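Dressing-Room Celebration and Team Cohesion in an Amateur Baseball Club: Project Report

Submitted by Yevdokiia Palamarchuk, Sport and Society, Kelville College

1. Purpose

The project examined how the players of Brallitz Baseball Club mark a win, and whether these habits are connected with the way the squad describes itself. Published work on the subject deals mainly with professional teams, where celebrations are filmed and reported. Much less has been written about clubs whose players share lifts and go to work the next morning.

2. Method

Interviews were held with 15 players between May and July. Each lasted over twenty minutes and followed a common list of topics. The author also attended 9 home matches and kept written notes on the period between the final out and the departure of the last player. Permission was given by the club, and players are not named in this report. 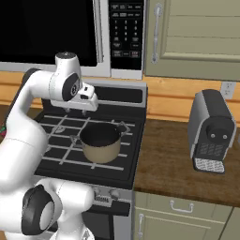

3. Findings

Celebration at Brallitz is short and follows a settled order. The winning pitcher chooses the music, the team captain reads out the score, and the match ball is given to a player who did not start. After an away win the squad usually goes to Ivanyshyn, the café beside the ground, and eats together. Food was raised in most of the interviews. Several players said that they felt part of the team only once they had been asked to help with the cooking, and a black gas stove like the one shown would be familiar to any of them from those evenings. Newer members valued the meal more highly than the music, which some found too loud for conversation.

Injured players were less certain of their place. Two had stopped attending after matches because they did not think they had earned a share in the result. Both returned when the captain gave them a regular duty, in one case keeping the scorebook and in the other looking after the equipment.

The results of matches had less influence than expected. Following a heavy home defeat by Prirnix, the squad stayed at the ground longer than it had after either of its previous wins, and the match ball was awarded in the usual way.

4. Limitations

The study covers one club during part of one season. The author's presence may have affected behaviour in the earlier visits, and the notes from the first match were not used for this reason. No interviews were held with former players, whose reasons for leaving would have been of interest.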